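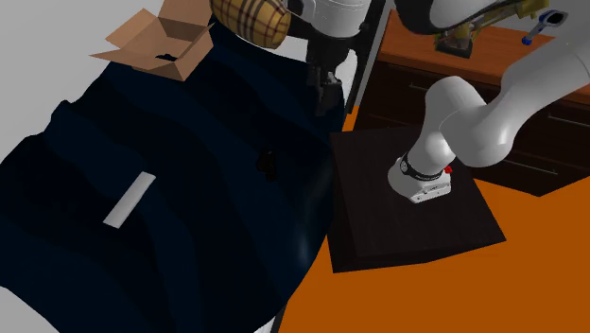 Call for participants: robot open afternoon at the Gisler workshop, Wisthorpe

Would you like to spend an afternoon telling a robot arm what to do? We are looking for 12 people to take part in our March open afternoon, and you need no technical background at all. If you have ever packed a suitcase or tidied a child's bedroom, you already know more about our subject than you might think!

Our project is called Hedik. We work on everyday picking up and putting away: small things left lying on bedding, cushions and boxes that need filling. A lot of the work is done in simulation, where the arm can practise on a rumpled dark cloth with an open cardboard box at the far end, and we can set the whole thing up again in a moment. Dark objects on dark cloth are a favourite topic here (ask Minoru Wada, but leave yourself plenty of time).

What you will do

You will arrive at 1.30 pm for tea and a short welcome from Akua Eshun, who runs the workshop. After that we split into small groups and go round 3 stations.

At the first, you watch the simulated arm try a tidying job and tell us what you expect it to do next. Say it out loud, even if you are guessing.

At the second, you steer the simulated arm yourself with a hand controller. It feels odd for a few minutes and then it gets rather fun, and we would love to hear which bits felt odd.

At the third, Shiuli Kodikara will ask you to lay out a messy bed or table with our box of props. Your layouts will be copied into the simulation and used in our tests this spring. We have 97 so far, nearly all made by our own staff, and they are starting to look alike.

We finish by 5 pm.

Who can apply

Anyone aged 16 or over. We would be especially glad to hear from left-handed people, people who wear glasses, and anyone who finds gadgets annoying. The workshop is on the ground floor with step-free access, and you can sit down at every station. Please tell us if you need large print or a quieter slot.

What you get

A £25 voucher, your bus fare back, and a very good spread of sandwiches and cake. You may stop at any point and still keep the voucher. We write notes on what you say and do, but your name is kept out of them.

How to apply

Send a few lines to Manon Gosselin through the contact form, with the subject "Open afternoon". Tell us your first name, your age group and one household job you would happily hand over. Replies go out within 11 days, and we will keep a short waiting list in case anyone drops out.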